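Thursday, continued from the page before

Subject: does the wrist view alone carry enough to decide which half of the task the arm is in?

I write this down before I leave, because last week I left it for the morning and then I could not read my own numbers.

Background for colleagues who join from the Womden side. We train one policy on the block task with a short history of wrist images and the joint readings. The task has two parts: get the block, and bring it to the wicker. Until June the policy also received a task flag, one bit, that told it "now you are getting" or "now you are bringing". The flag was set by hand in the demonstrations. It made the learning easy, but it is a bad habit, because on the real line somebody or something must set it. So the question of this notebook is if we can remove the flag and let the network find the phase by itself.

Set-up, same as before. Demonstrations recorded in the Karkorari format, 300 episodes in the training set, 14 kept aside for checking and never touched. Training for 2,000 steps per run, then evaluation offline, then on the arm if the offline result is not shameful. Learning rate unchanged. I changed only two things from the run of last week: the flag is gone, and the history is now 7 images where it was one.

First run, morning. The loss goes down nicely and then it stays flat, a bit higher than with the flag. I expected this. What I did not expect is where the error sits. I plotted the error against the time inside the episode, and it is not spread out. Nearly all of it is in a narrow band in the middle, just at the change from getting to bringing. Before the band and after the band the policy is as good as the old one.

I looked at the wrong predictions one by one. It took long, but I recommend it. They fall in two groups. In the first group the network opens the gripper too early, as if the bringing was already finished. In the second group it does not decide at all and gives an average of the two motions, so the arm would hover. The second group is the more dangerous one on the real arm, because an average of two good motions is a bad motion. I have seen this on the Pacheco arm also, with another task, and there we lost two weeks before we understood it.

Second run, after lunch. Same data, but I shuffled the order of the history images, to see if the network uses the order. The result is almost the same as in the first run. So it does not use the order! It treats the history like a bag. This explains a lot. From a bag of images one can know that the block was at some time on the table and at some time in the wicker, but one can not know which was first.

I was a little angry with myself here. The position encoding for the history is in the code, but it was multiplied by a scale that I had set very small in spring for some other test, and it was never put back. I corrected this at 15:20 and started the third run.

Third run. Loss is lower than in the first run and the band in the middle is thinner. It is still there. I do not want to write that the problem is solved. The first group of errors (opening too early) has mostly gone. The second group is smaller but it remains, and I think that the cause is different.

My guess at the moment: the demonstrations themselves are not consistent at the change. The person who drives the arm sometimes waits with the fingers closed and looks, and sometimes goes on directly. In the waiting images nothing moves, so 7 of them in a row are the same image 7 times, and the history gives no help. Two ways to test it:
– cut the waiting images out of the training set and train again
– keep them, but take the history with a larger step between the images

The first is quick and I can start it tonight. The second needs a change in the loader and I prefer to do it with a clear head. The Turkley people use the larger step as their normal setting, I should ask them how large and if they had trouble with the memory.

One more remark about the labels. When I sorted images for the phase check by hand, I wrote "in wicker" or "on table" for each, by where the blue block is, and nothing else. This is a position label, it is not a phase label. I mixed the two words in the table of last week and I have now corrected the column name. Please use the new name in the scripts also – the old one is still accepted but it will give a warning.

Two images from the wrist, with the position label I gave: 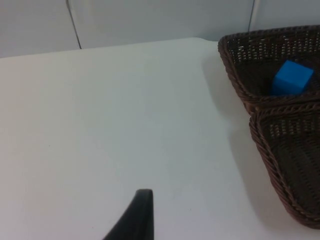 First image: in wicker. 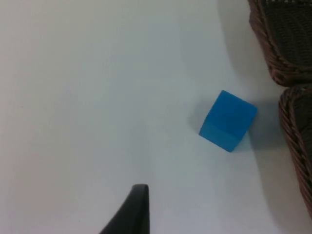
Second image: on table, beside the wicker.

Is a single image with a correct position label enough to know the phase?

It is not enough in general. The same position can belong to the start of one episode and to the end of another, and the label says nothing about the direction of the work. The network needs either the order of the history or some other signal, for example the finger opening from the joint readings. We have this signal already in the input, but after the correction of today I can not say how much of the work it does. To measure it I would run the third configuration again with the finger opening set to a constant, and compare only inside the band in the middle.

To do tomorrow:
– read the result of the run without waiting images
– constant finger opening, same seed as the third run
– put the scale of the position encoding in the config file, with a check at start
– write to Turkley about the step

Night run started at 18:45, logs in the usual folder.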